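Search this site
Home Programs Reports Grants Contact
Posted 22/05/2019 by the Setbridge project office

Setbridge Community Kitchen: progress report to the Gidance Fund

The grant was awarded to fit out the old school canteen as a shared kitchen and to run cooking classes in it. This report covers the work up to the end of the spring term. The second payment is due when it has been accepted.

The building work is finished except for the back door, which still needs a wider frame so that deliveries can come in on a cart. The builder has agreed to do this at the price first quoted. The new sinks are in, the floor has been sealed, and the kitchen passed its inspection on the second visit. On the first visit we were asked to move the hand basin and to put a lid on the grease trap.

Classes began a month later than planned. The evening group filled up first, with 30 people on the list and room for fewer than half of them. We now run it twice a week. The morning group has been slower, and we have moved it to start after the school bus leaves.

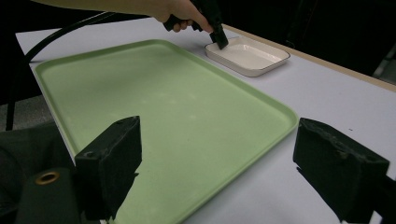

Setbridge, 22/05/2019. Tableware was not in the first budget. We moved $1000 from the publicity line to pay for plates, dishes and trays, as agreed by phone with your office. Publicity has been done by posters and by word of mouth, and we do not expect to need the money back.

Fakir Foods has supplied dry goods at cost and will go on doing so through the summer. The Brostby site asked to send people to our classes, and 4 of them now come by van. Their travel is paid for by Brostby and does not appear in our accounts.

Spending is in line with the plan apart from heating. The old boiler used more fuel than we allowed for, and the bill for the winter was more than $3000. We have asked for two quotes for a replacement and will send them on when both are in.

Still to do before September:
Widen the back door
Choose a boiler
Print the recipe sheets in large type
Set hire rates for weekend users

Receipts for the period are attached in date order. The receipt for the floor sealer is a copy, and the supplier is sending a new original.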